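Filed under: Home & Workspace Safety

Small Table Check, with my notes
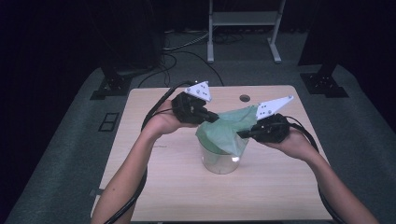 1. Cords
Look under and behind the table, then all along the carpet. Gather any tangle — I'm forever finding one — and keep it out of the walkway.

2. Cups and bags
Move drinks well away from the floor outlet, please! Thin plastic bags go up high if little ones visit.

3. Tabletop
Run your palm along the rim and feel for splinters.

Comments

Noémie Lebrun: Added the bags to my own list, thank you!

Ulises Acuña: Do you check outlet covers too?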